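"It recovered on its own," says the log

16 Sep 2026

I've been running the Clernum push controller on our tabletop arm for a while now, and I keep being told the fault is fixed. I don't believe it.

The task is simple. You type an instruction such as "move the green star next to the blue cube," and the arm nudges blocks around a maple board with a rod. It stopped dead on run 1,273. No error, no alarm, just a rod hanging over the wood. Then, after a long wait, it started moving again while Janaka had his hand out to straighten a block. He pulled back in time. The log called this "recovered."
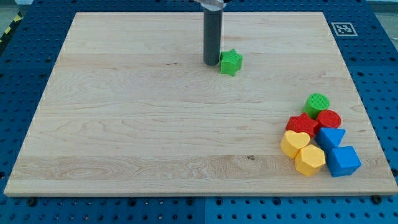
What the vendor says

Their support person blamed our lighting, then the marker tag by the board, then our blocks. I swapped the lamps and reprinted the tag. It stalled again on run 2,931, with the same silent wait and the same restart.

My guess is a timeout that retries without asking anyone. Nneka thinks it's the network. Either way, a machine that has stopped for a reason it can't name shouldn't get to decide when to start again.

So for now we cut power at every stall, hands stay off the board until the light is out, and the 2 of us sign the sheet. Version 8 is due soon. I'll read the release notes, and I'll keep the switch within reach.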